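Zastbridge Local History Forum > Buildings and Institutions > The County Poor Farm

Thread: When did the poor farm laundry wing come down?

millrace_pete
August 21, 2023
Trying to pin down a date for the laundry wing at the old Zastbridge poor farm. It's on the county survey map, long narrow building behind the women's side, and it's gone by the time the highway went through. That leaves a huge gap. Anybody got anything better? Deed, newspaper, grandma's diary, I'll take it.

Dalla_Rd_Kid
Fire. My dad always said fire. Whole back end went up one night and they never rebuilt.

ovenbird6
Which fire though. There was a barn fire and people mix them up constantly. The barn was across Dalla Road, nowhere near the women's side.

Dalla_Rd_Kid
He grew up a mile from there, pretty sure he knew a barn from a laundry

ovenbird6
Not saying he didn't. Saying the paper only has the one fire and it's the barn. I went thru the microfilm at the library, two full reels, nothing on a laundry burning. Something that size would've made the front page.

millrace_pete
Did the reels cover the whole run? I thought there were months missing.

ovenbird6
May is missing for one year. So ok, a small hole. But they'd still be talking about it in June.

P_Katsaros
Hi all, Paraskevi Katsaros here, I did the transcription of the steward's account books so maybe I can help. Quick notes, typing between other things.

The laundry is in the accounts right from the first volume. Soap, lye, stove wood, wages for a laundress (outside hire, not an inmate). Then there's a payment to a builder named Andreadis, "taking down and carting, wash house." No mention of fire. Brick was sold off after – 1,000 brick to one buyer, doesn't say who. To me that reads as demolition, plain and simple.

Caution – "wash house" might not be the same as the laundry wing. Earlier volumes use both terms, sometimes on the same page.

I'm still working thru the linen and clothing inventories from the same books, those are slow. Will post when done.

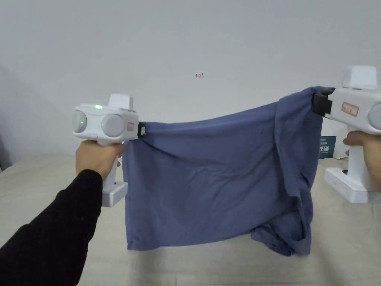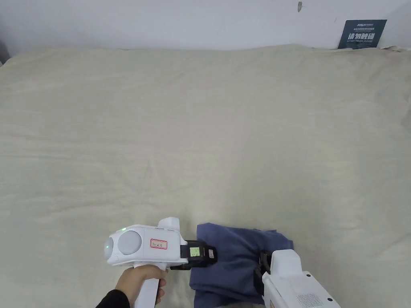 The inventories matter here more than you'd think. Up to volume 6 every sheet and shift is listed under "Laundry" as a room. After that the heading dissapears and it all goes under "Basement, east." So the washing moved indoors before the Andreadis payment, or right around the same time. Can't get closer than that until somebody sorts out the page order in volume 6, which was rebound wrong.

millrace_pete
That's fantastic, thank you. Wash house vs laundry wing is going to bug me now. Survey map only shows one building back there.

brsanna
Brunello Sanna. Disagree a little with Paraskevi, respectfully. I've walked that ground. There are two foundations behind the women's side, a long one and a small square one closer to the creek. Small one has a drain running out of it. I'd say THAT is the wash house and it's what Andreadis got paid for. Long one is the laundry wing and we still have no date for it.

ovenbird6
Small square one is the spring house. It's in the superintendent's report.

brsanna
Spring house is on the other side of the lane. Go look.

ovenbird6
I have looked. Lane was moved.

brsanna
Moved when?

ovenbird6
When they built the Avden annex. The old lane ran west of the pump. Everything on the early maps is off if you line it up with the lane that's there now.

P_Katsaros
The lane being moved is in the accounts, fwiw. Gravel and two men's wages. So ovenbird is right on that part at least. Doesn't settle the square foundation.

Brunello – did you measure either of them? 1,000 brick isn't much for a long building. It would fit a small one, or just whatever was fit to sell.

brsanna
Long one I paced, 137 feet. Didn't measure the other, too much poison ivy. And yes exactly my point on the brick.

Dalla_Rd_Kid
so could still be a fire for the long one

ovenbird6
Could be anything for the long one. Burnt brick, charcoal in the soil, that would help. Family stories won't.

Dalla_Rd_Kid
ok wow

millrace_pete
Easy folks. Stories are how I found the pump. Dalla, is your dad's version written down anywhere? Even what time of year it was.

Dalla_Rd_Kid
My aunt has a tape of him. He says they could see it from the school and there was still snow. I'll ask her for it

ovenbird6
Fine, snow is something. Barn fire was in haying season. I'll pull the winter reels again, sorry for being short.

P_Katsaros
Snow would be useful, the steward wrote down weather most days. If you get even a rough year off the tape I can check it. Also pete, which edition of the survey map are you using? There's a second printing with the outbuildings redrawn, and the one at the courthouse is the first.

millrace_pete
Courthouse one. Didnt know there was a second. Where's it kept?

P_Katsaros
Library, flat drawers, bottom one. Ask at the desk, it's not in the catalog.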